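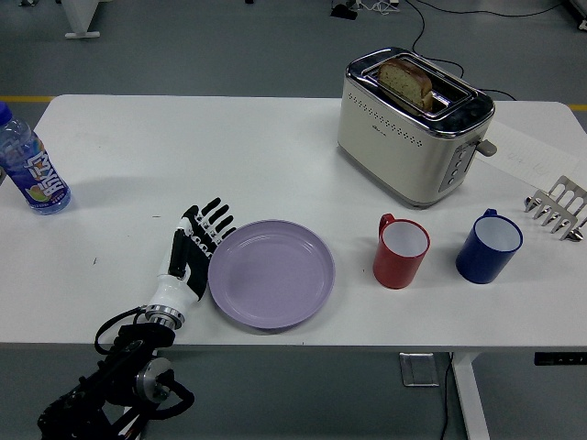 Afiq Ginting
Workshop lead, tableware and small kitchen things, Trusia

December, notebook entry, started just after 2 in the afternoon

Breakfast table again! I've been looking forward to this one all week, because the Murthy people finally told us what they want the set to be: a plate, a mug, and a place for toast to land that isn't the bare counter. So the white table came out, the toaster went toward the back, the lavender plate in front, and the red and the dark blue mug beside it on the right. I like the colors together more than I thought I would. On paper I had written "too much candy", and I'm crossing that out.

The plate first. Lavender plastic, round, raised rim, and the middle sits slightly lower than the rest. For toast I want that rim. Crumbs stay home, and a knife laid across it has something to lean on. What I'm less sure about is the flat part. I cut a circle of card to match it this morning and laid one slice on top, then two overlapping, and two is tight (fine if you're happy stacking, and I am, but Murthy keep saying "two slices side by side"). A wider plate eats the table. An oval one doesn't stack with the Ornent bowls, and stacking was the first thing they asked for. Leave it round for now, and put the oval in the sketch pile.

Mugs. Both white inside, which I'm going to defend to the end – you want to see how strong your tea is. The red one disappears from the shelf first every single morning up here, so there's my market research. I measured 275 ml of water into a mug of the same pattern at the sink and that felt like a proper breakfast amount with room left for milk. Somebody wrote 300 on the sheet last month and I don't know who. Going with 275 until I hear a good reason.

Handles: I keep turning them away from me when I set the table and then having to reach round. Purely habit. But it did make me think about which side the toaster lever wants to be on. Ours is on the right end, sticking out sideways, with the little column of buttons on the gray panel at the same end. So if you put your mugs to the right of your plate and the toaster behind them, your hand goes over the mugs every time you push the bread down. I tried it five times with full mugs at lunch and knocked the blue one once (not over, but enough to say a word). Moving the toaster back by a hand's width helped a lot. I'd like that in the layout card we put in the box, if we end up doing a layout card.

Bread is the seeded loaf from Vuvedley, light crust. Very good loaf, sheds seeds like mad. A slice stands well clear of the chrome top, so you can get hold of it without tongs, and I'm dropping the tongs from the list. They were 18 days from the supplier anyway and I never liked them.

The steel rack at the right end of the table: I want to know if it can do two jobs. It's meant for utensils, but with those gaps I started wondering about toast standing in it, like the old racks at my aunt's place. Tried a slice earlier in the week and it leaned, then slid. Might need deeper slots. Might also be a terrible idea, cold toast being cold toast. Ask the others before I spend metal on it.

Things for tomorrow, in no order. Wash the card circle crumbs off the cutting mat. Find out what the finish on the plate does under a butter knife – I did nearly 2 dozen strokes on an offcut and could feel marks with a fingernail but hardly see them. Write up the paper notes properly before the sheet gets used as a coaster. Email Murthy about one slice or two, and be nice about it.

Also we're out of butter. I've put it on the list by the door, so whoever goes down next, salted please, and another Vuvedley loaf if they have one left.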